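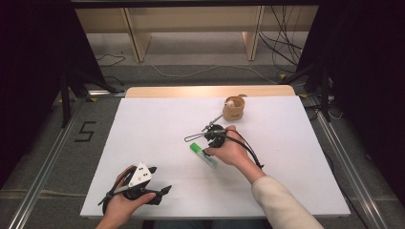
Filed under: Workshop notes

Pens into a pot, take 26

I have spent most of December teaching a robot to tidy a desk. The arm itself is called Gill and lives in another room. What I do is sit at the table with a gripper in each hand and do the job myself, over and over, and the recordings go off to be used for training.

The task this month is a marker and a small brown pot. Pick up the marker, turn it upright, put it in the pot, let go. The green one is my least favourite of the set. The barrel is pale and I lose sight of it more easily than the cap.

The hard part is going slowly. My hands know how to pick up a pen and they want to get on with it. Gaétan Fehr, who set up the table, wants each go to take 6 seconds at least, with a clear stop before the jaws close. If I rush, he throws the take out. He threw out a lot of mine in the first week.

The left hand mostly waits. It has to stay over the table with its jaws open, which sounds easy and makes my shoulder ache by lunch. For the two-handed tasks it holds the pot steady, but those don't start until we finish this set.

We need 2,000 good takes before the data goes to Cosine, the software people over in Soltville. I do them in blocks and have a cup of tea between blocks. Long sleeves were a mistake, by the way. The cuff gets near the cable and I keep checking it.

Things I still get wrong: starting before the beep, and letting go of the pen too high. I'll write again once we get on to the Zirkden set, which is all lids.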